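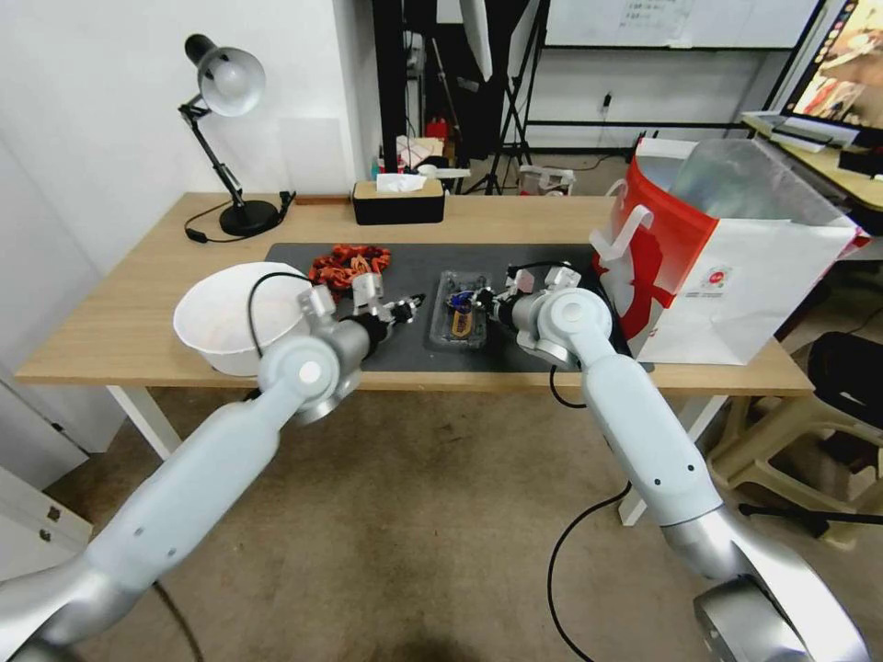
4. Setting up the Kuster desk lamp

4.1 Set the round base towards the back of the desk and screw in its socket until it stops turning. Then stop turning it yourself. Most warranty claims at our Gekville workshop begin with one more twist.

4.2 Lower the stem into the socket and tighten the collar. The stem stands 53 cm tall. If yours is shorter, it's upside down.

4.3 Plug in the power pack and hold the dimmer for 9 seconds. The lamp will blink twice, rather smugly, and come on at 4,000 K.

4.4 Tap the dimmer to change the colour. There are warmer settings, and one the catalogue calls Patitz Dusk, which is orange.

Note: The lamp remembers its last setting. It also remembers settings chosen by the cat.

CAUTION: Do not drape anything over the shade. After an hour the housing can reach 62 degrees, and your tea towel has no warranty at all.

4.5 To reset, unplug the lamp, wait until you're bored, and plug it back in.

Revised 05/01/2026

Comments (3)

grivel_st: Mine blinks three times??

dustyshed: Three is the child lock. Section 7. Took me till July to find it.

grivel_st: Ta. Stem was upside down too.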